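4. Die erste App im Jorkent-Baukasten anlegen

Jetzt wird es spannend: Das Konto steht, das Testgerät ist verbunden, und in 26 Minuten kann deine erste eigene App auf dem Handy laufen!

1. Öffne die Konsole und tippe auf »Neues Projekt«.
2. Vergib einen Namen mit höchstens 100 Zeichen.
3. Wähle die Vorlage »Galerie« und bestätige mit »Anlegen«.

Hinweis: Im kostenlosen Tarif sind bis zu acht Projekte gleichzeitig möglich. 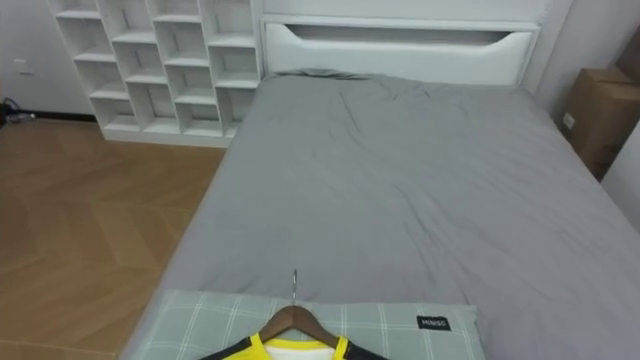

Als Nächstes kommen die Startbilder dran, und das macht richtig Spaß, weil man sofort ein Ergebnis sieht. Lade unter »Medien« ein Foto hoch und ziehe den Titel an die gewünschte Stelle. Große, ruhige Flächen wie der graue Bettbezug eignen sich wunderbar für dunkle oder weiße Schrift, auf dem weißen Kopfteil dagegen verschwindet heller Text sofort. Probier ruhig beide Farben aus!

4. Stelle die Bildbreite auf 700 Pixel.
5. Tippe auf »Vorschau« und prüfe den Titel auf dem Testgerät.
6. Speichere mit »Übernehmen«.

Achtung: »Zurücksetzen« löscht auch alle hochgeladenen Medien. Vorher unbedingt sichern!

Weiter mit Abschnitt 5: Push-Nachrichten einrichten.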